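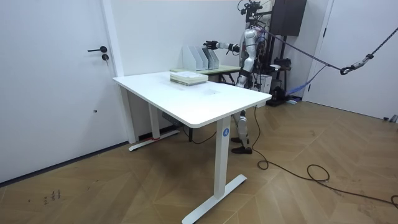
Visit report: Plendia test rooms, Gandolthorpe site
Date of visit: 14/06/2019
Written up by Cường Tô for the Rutherford workplace safety group

1. Purpose

We are drafting site rules for legged and arm-type robots that work at ordinary office furniture. Plendia has had its own rules in force since May, and Dede Osei, who maintains them, agreed to walk us through the written version and then through one of the rooms.

2. The written rules

The rule book runs to 84 pages. Most of it is forms. The part that operators use is a sheet of 11 rules, and the comments below cover those we discussed at length.

Support. A humanoid stays tied to a support frame during any arm task, including when it stands on its own feet. The robot we saw stood upright with both feet flat on the floor and a black frame directly behind it. A purple rope ran from its upper body to a metal carabiner. Rope and hook are inspected before each shift and the result is signed for. I asked what load the rope is rated for. The figure is in the supplier's file, which was not on hand.

Reach. The arm's reach at full extension is treated as a closed area while the motors are powered. Desks may stand inside it; people may not. The rule makes no exception for slow motion or for an open hand. Ours currently does, and I suggest we drop it.

Work items. Early sessions use light objects only. The task table against the back wall held three magazine file holders in a row, under the robot's right hand. Books and papers were stacked on the standing desk in front. Plendia has no weight limit in writing, only the word "light." We should put a number in ours.

Furniture marking. Movable furniture carries a letter, and the room sheet refers to it by that letter. The desk had a blue sticker with an "A" on the front leg. Red tape is used on the floor for positions. A desk found off its tape is put back before power-on and the session is logged as a new setup.

Cables. The rule says floor cables must be routed along a wall or covered. A long black cable lay in loose coils across the wood floor from under the desk. Osei noted it as a finding on her own sheet. Our draft has the same rule with the same weak point: it doesn't say who checks.

3. Logging

Stops of any kind are logged, including those made by the operator for comfort. The log had passed 3,000 entries. Entries are made in a Gakico form with 5 required fields. Free text is optional and mostly left blank.

4. Open points

Rated load of the rope and carabiner, to be sent by Plendia.
Door rule: the sheet says doors stay shut under power but does not mention locks.
Copy of the room sheet for desk A, requested.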